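Notebook, plates into tray, May
Last updated: 16:40

Continued the plate task with both arms. Kendra changed the start positions between episodes, I kept the plate set the same.

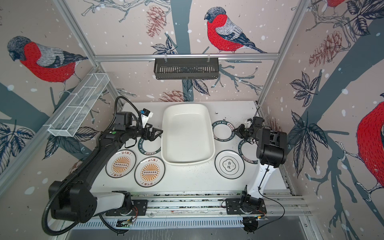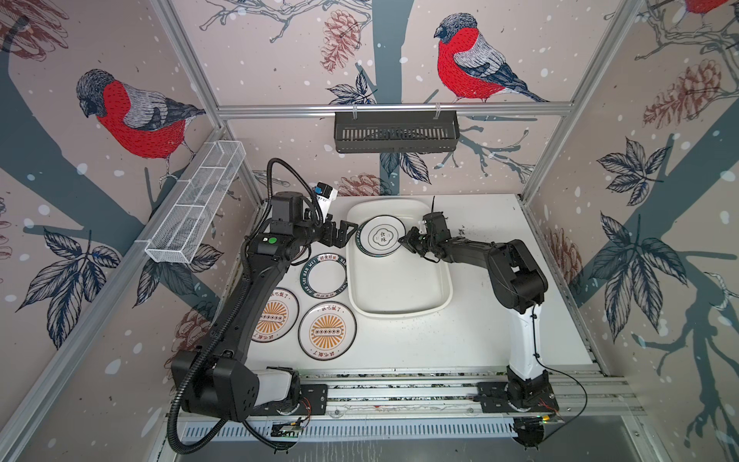
We have now 3,590 episodes on the Drustham disk; the target is 4,000. Yesenia asked that the last 500 use more of the right arm — I agree, the left one is too much in the data. Grasps at the rim are still slow when two plates lie close together. I marked these episodes "slow" but did not delete them.

To do: wipe the table, ask Abundio about the wrist camera delay.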